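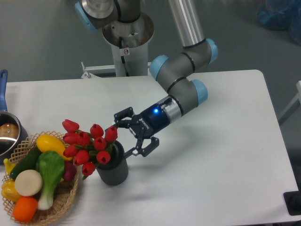
Cleaning old shellac records at the kitchen table

I received in November a box of 78rpm records from Caradog Meredith, who plays the fiddle and has not any more a machine for this speed. There were 50 of them, mostly string bands and some accordion music, and they had stayed for 17 years in a cellar. I am not a professional restorer. I write down how I do it at home, with things that most people have already in the kitchen, because several readers asked me after my page about needles.

First look at what you have. A 78 from before the war is nearly always shellac, and shellac does not like alcohol. Never use a cleaner made for vinyl before you have read what is in it. Alcohol dissolves the surface and the music goes away with it, and you can't bring it back. Window cleaner is also bad, and so is anything with ammonia. Some later 78s are vinyl and are lighter and bend a little, but if you have a doubt, treat the record as shellac. There are also laminated records with a paper core. If one of these has a crack, keep it dry and use only the brush.

For the washing you need:
- a bowl of lukewarm water, with two drops of dish soap
- a second bowl with distilled water
- a soft brush with short hair (I use one for babies, goat hair)
- two cotton towels, old ones, washed many times
- a dish rack made of wood or covered with plastic

Put one of the towels flat on the table and fold it double. A shellac record breaks very easily on a hard surface, and most of mine that broke did it on the table and not on the floor. Begin with the dry brush, always following the grooves, and let the loose dust fall away from you. If you go directly to the water, the dust becomes mud and sits in the bottom of the groove.

Then wet the brush in the soapy water, shake it well, and go around the record three or four times. Keep the label dry. I cut a round piece from a plastic lid, a bit larger than the label, and hold it there with my left hand. The old labels lose their color quickly, especially the red and the gold ones, and with the name of the band gone you have only the number in the wax to help you.

Rinse with a cloth that was in the distilled water, and dry the record immediately with the second towel. Don't let it lie in the water.

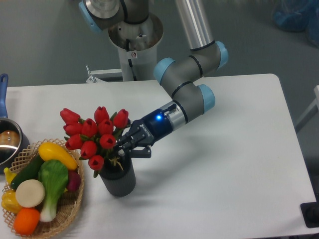
After this it stands in the rack for 25 minutes on each side, far from the radiator and out of the sun. Heat will warp a shellac record faster than you think, and I have one very nice waltz that now has the form of a salad bowl.

I wash 6 records and then I change the water in both bowls. With very dirty ones I change it sooner. You see it by the color.

Mold is another question. It looks like gray spots or little threads, and it smells. Take these records outside, brush them there with a mask on your face, and throw the old sleeves away. My friend Quyên Nông, who collects dance bands from the 1930's, puts a new paper sleeve on everything she buys before it comes in her living room, and I do the same now. Write the title on the sleeve before you put the record in. The pencil presses through the paper.

Store them standing up, not too tight, with a stiff card after every tenth record or so. They are heavy, and a shelf that is good for books will sometimes bend under them. Mine did.

The first playing after the wash brings out more dirt. Look at the needle after each side and clean it with a dry brush from back to front. With the second playing the noise is usually much less, and on the fiddle records from Caradog I could hear for the first time the man who calls the dance.

Related pages
Which needle for which 78?
Repairing a torn album cover with rice paste
The Grekata accordion records, a short list
Building a record shelf from old floor boards
Finding the speed of a record when the label is missing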